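Bamura Robotics Club Opens Spring Build Season

The Bamura Robotics Club began its spring build season in January with 21 students enrolled, the college announced.
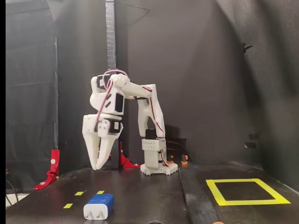
Kulsoom Sethi said the first weeks would be spent on repeatability, and that a program that places a part correctly once would not be counted as finished. Students are working with a 3D-printed arm with a two-fingered gripper and a square target zone marked in yellow tape.

Each team will log 300 trial moves before the Karkolar Challenge, an intercollegiate event held in the Idov Building. Teams are limited to 6 members and a parts budget of $400 – printed components are not charged against that amount.

Enrollment for the second section remains open. Interested students should contact Jericho Cabanatuan at the engineering office.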